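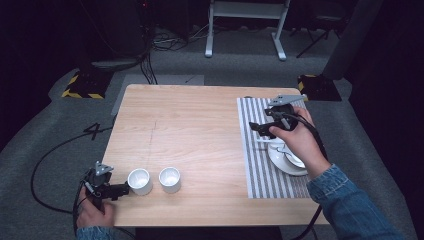 One reader from Pondumholm wrote to us that she never puts out a placemat when it is only coffee and a small plate, and she asked if she is doing something wrong. No, she is not. But in our kitchen corner at Irkness we have become fond of the striped mats, white and gray, and we like to put the plate on the lower half, so that there is still place above it for a spoon or a napkin.

The white cups we keep two together, beside the mat. When they stand on the mat also, it gets too crowded and somebody's sleeve will catch one.

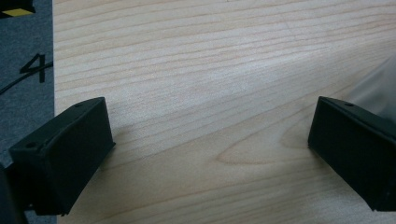
As for the table itself, pale wood shows every ring from a hot cup, and therefore we ask all members to wipe it after use with a damp cloth, and then once more with a dry one. Please do not use the blue spray, it is for the windows. In December we ordered 98 new napkins from Drelano, and they are in the second drawer.

The next shared breakfast starts at 9. If you can bring bread or jam, write it on the list by the door. About 500 grams of butter is already promised.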